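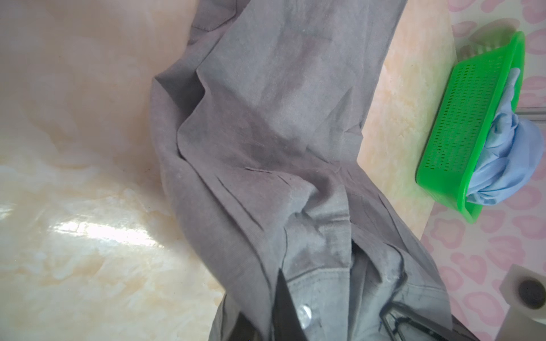 # 新卒選考における録画面接の配点について

新卒採用の一次選考に録画面接を置く企業が増えた。応募者は画面に出る設問に対し、制限時間内で回答を録画し、送信する。筆者はこの方式自体には反対しない。問題は配点と、その開示のされ方にある。

Kenduneoの今期の募集要項を例にとる。応募総数は2858件、二次の集団演習に進めるのは300名である。要項には「録画面接および適性検査の総合評価」とだけあり、両者の比率は書かれていない。設問ごとの回答時間は150秒で、撮り直しはできない。

150秒という長さは、準備した文章を読み上げるには足りるが、論点を整理し直すには短い。したがって測定されるのは、思考の過程よりも事前練習の量に近いと考えられる。練習量に差をつけるのは、大学のキャリア窓口の充実度と、有料講座を受けられるかどうかである。企業が意図した評価項目とは思えない。

Plerkariは別の設計を採る。設問を前日に公開し、回答は録画と文書のいずれかを選べる。評価表は10項目からなり、各項目の配点も応募者に示される。事前公開は模範解答の流通を招くという批判がある。しかし非公開の設問も、受験期間の二日目には掲示板に出回る。秘匿を前提とした設計は、期間を数日に分けた時点で成立していない。

採点者の問題もある。Amegashieの採用報告によれば、同じ録画を二名が独立に採点したところ、「主体性」の項目で評価が一段階以上ずれた例が4割近くに上った。同社は翌年度からこの項目を廃止し、経験の記述と根拠の提示に分割した。妥当な処置である。定義できない項目は、点数をつけても情報を増やさない。

一方、演習型の選考は費用がかかる。会場、評価者の拘束時間、遠方からの交通費を考えれば、応募者全員に実施することは現実的でない。書類か録画による絞り込みは残る。残る以上、次の条件は最低限必要だと考える。

- 評価項目と配点を募集要項に記載する
- 撮り直しを一回認める
- 不合格者にも項目別の得点を返す

三点目には反発が予想される。問い合わせ対応が増えるためである。ただしFarkauのインターン選考では得点の返却を水曜の一斉送信に統一し、問い合わせは専用フォームのみで受けている。運用上の負担は設計で抑えられる範囲にある。

応募者の側も、得点が返らない選考に何度通っても改善の手がかりを得られない。就職活動が数か月に及ぶ現状では、この損失は小さくない。次年度の要項が公開される2月までに、各社は少なくとも配点比率を明記すべきである。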